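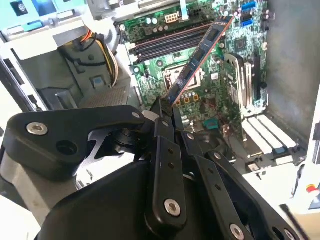 According to Vorkitz, writing in the margin of the first public draft, a rule that can't be checked by someone holding a screwdriver is a wish. The remark survived into the printed edition, and it remains the most quoted line of the Nirnbridge Practice, to the mild annoyance of those who wrote the rest.

The Nirnbridge Practice is a set of working rules for robots that fit and remove parts inside desktop computers. It covers memory modules, expansion cards, cables and drives. Processors were left out after a long argument and are dealt with in an appendix, which says to be careful.

History

The rules grew out of two shop manuals, one kept at the Wakska repair works and the other at Pangaribuan, a refurbishing firm. The manuals agreed on nearly everything except the meaning of "gently." The first combined draft ran to 697 clauses, many of them about labels. The current edition has 121, and the labels have a booklet of their own.

Memory modules

The section on memory is the one most people read. Power must be off and the supply unplugged before the arm enters the case. The gripper, the case and the bench share a common ground, and the connection is tested at the start of each shift. Modules are held by the faces or the short ends, and the gold contacts are never touched – a rule that applies equally to human fingers, which break it more often.

Before the module goes down, the robot has to confirm that the notch matches the key in the slot and that the latches are open. Force is limited in software and again in the wrist, on the theory that one of the two will be set wrong. If the limit is reached early, the arm must stop, back out along the path it came in by, and call for a person. It may try again once. A third attempt is described in the text as "not a strategy."

Cables

Loose cables get four pages. Ribbon cables and power leads are to be moved out of the arm's path and secured before work begins, by hand if need be. An earlier edition let the robot push them aside, and that clause was withdrawn without comment.

Records

Every insertion is logged with the slot, the peak force and the result. The Wakska works used 2,745 such entries to argue for a lower force limit, and got one. Logs are kept for 12 months.

Criticism

The Practice has been called too strict by people who sell robots and too loose by people who sell motherboards. It also says very little about laptops, which are mentioned once, in a footnote, as "out of scope and glued."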